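Filed under: Crime & Courts | Seized Property

Police to sell off tools and machines taken in Dekomgate fraud case

A sale of goods seized in the Dekomgate fraud case opens to the public in April, and there's a lot of it. Drill presses, a van, two coffee machines, a boat trailer with no boat.

The police department put the list up on its website shortly after 2 p.m. and the page went down almost right away. It was back within the hour. Slow, but back.

Everything in the sale was covered by a forfeiture order made by the court last fall, after the man behind Dekomgate, Ctibor Bednárik, was convicted of fraud. He had taken deposits from small businesses for shop equipment and then used the same equipment as security for loans, in some cases more than once. Several buyers never got a delivery. Others got one and had it hauled back out a few weeks later by a lender they had never heard of.

Bednárik is serving his sentence and did not contest the final list. His attorney didn't return a call before this was posted.

The sale has 80 lots. Most are being sold online, sealed bid, one bid per person per lot. The vehicles and the heavier machines will go at a live auction at the county impound garage, starting at 12 noon. Bidders for the live part need to register beforehand and bring a photo ID. No ID, no paddle. Same rule as last time.

Payment is by card or cashier's check. No cash, no personal checks. Buyers have to move thier own lots, and the department won't be lending anyone a forklift. Anything left behind when the pickup period closes goes back in the pile for the next sale, and the buyer loses the deposit.

The big-ticket item is probably the Nundeck trailer, a flatbed with a winch that Dekomgate used for deliveries back when it was making them. One owner on paper, low miles, new tires. It comes with a clean title, which the department says took some doing. A loan company had a claim on it until the judge threw the claim out.

Also drawing some early interest: a full set of woodworking machines bought from the Hubáček workshop when that business closed. The Hubáček family got nothing for them. Under the court order the proceeds from those lots go to the family first, up to the amount they were owed, before anything is split among the other victims.

The rest of the money goes into a restitution fund. People who lost deposits have already filed claims and don't have to do anything more, according to the department. If you think you were a victim and haven't filed, there is still a form on the court clerk's website. It's long. Have your invoices handy, and the bank statements to match.

A spokeswoman for the department said the sale is expected to bring in enough to repay roughly half of what victims lost. The storage bill comes off the top, and the goods have been sitting for more than a year while the appeals played out. She said the department would have liked to sell sooner but could not touch the property until the last appeal was dropped.

Not everyone is thrilled. One former customer, a cabinet maker who paid for a table saw he never recieved, said he'd looked through the list and found what he's pretty sure is his saw. He can't just claim it. The serial number was never written on his invoice, so it goes to auction like the rest, and he plans to bid. "I'll be buying it twice," he said. He asked not to be named as his claim is still open.

Questions like his should go to the clerk and not to the police front desk, the spokeswoman said. The front desk has been getting plenty of calls.
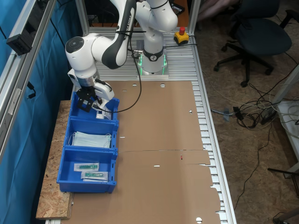 A Franka Emika robotic arm reaches into a blue bin, with face masks in the next bin along.

Online bids close at 2 p.m. on the last day of the listing, and winners will be told by email. Check your junk folder. In the last sale a few people missed the message and lost out to the second bidder, and the department isn't making exceptions this time either.

Viewing is by appointment only, at the Tumon Street storage building. Slots are short and kids under 12 aren't allowed inside. Parking is on the street. The lot next door belongs to the tire shop and they do tow.

A few rules in the small print worth knowing. All goods are sold as is. None of the machines have been tested under load and there's no warranty, no returns, no refunds if a motor turns out to be burned out. Sales tax is added to the winning bid. Department employees and their immediate families can't take part, and neither can anyone named in the court case or anyone bidding for them. Bidders sign a statement to that effect, and a false one can be charged as a crime.

The van needs a battery. Keys for the two metal cabinets are missing, so bring a locksmith or a drill. The coffee machines work, or did when they were brought in.

Live auction registration opens at the impound garage office and also online, whichever you prefer. The full list of lots, with starting bids, is on the department's website under Property Sales.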